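Tennis ball sorter build — simulation before hardware?
Filbridge Makers board > Robots and automation

Posted by kulap_l

Right, I've got the sim to the point where the hand can look down at the table and find tennis balls, so I thought I'd start a thread before I go and spend any money.
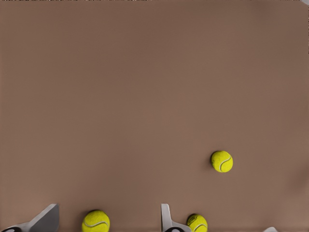 The plan is an arm on the end of the big bench at the shared workshop that picks up balls and drops them into a tube for the tennis club next door. I've been at the model since the spring, on and off, and I've set myself a ceiling of £200 for the real gripper, which rules out most of the nice ones. I'm calling the whole thing Romow, no good reason.

Two things I'm stuck on. One, when a ball is right up against a finger the planner tries to close on it from where it is and just shoves it along. Two, do I carry on in the sim or start cutting parts? I've done 3000 practice grabs on the computer and I'm itching to hold something.

Posted by Vichien C

Cut parts. You'll learn more in an evening with a printed finger and a real ball than in another month of renders. Felt grabs at things in ways your physics engine hasn't got a clue about.

Posted by aish_k

Disagree with Vichien, sorry! I went straight to hardware with Phuthong (my plant-watering arm, there's a thread somewhere) and stripped the wrist gear on the second day. A crash in the sim costs nothing.

On the shoving, have you tried backing the hand straight up before it chooses a target? Mine lifts, looks again, then comes down. Slower but it stopped bullying the pots.

Posted by kulap_l

Haven't tried that, no. At the moment it picks whichever ball is nearest the palm, which now I type it out is asking for trouble. I could have it go for the one with the most clear table around it — in the picture that'd be the one sitting out on its own — and leave the close ones till last.

Posted by Lamduan R

That's how I'd do it. Also your tabletop is one flat brown with no grain at all, and the bench at the workshop is covered in glue and pen marks. If you're finding the balls by colour you'll probably be fine. If it's by outline, I'd rough the table up a bit before you trust it.

Posted by kulap_l

It's colour, then a circle fit. But fair point, I'll stick a photo of the bench on as a texture.

Posted by Vichien C

Or you could use the bench. It's right there.

Posted by aish_k

Vichien, some of us have paid for gears twice.

Posted by ratree_p

I've got a pair of old servos from the Prurnero kit going spare if they're any use. One is a bit noisy. They're in the drawer under the laminator, help yourself.

Posted by kulap_l

Oh brilliant, yes please! OK, compromise: lift-and-look goes into the sim this week, and I'll print one finger in the meantime and poke a ball with it by hand. Vichien can say I told you so in December.

Posted by Vichien C

Fine by me. Print it in something bendy, and don't make the tip too narrow.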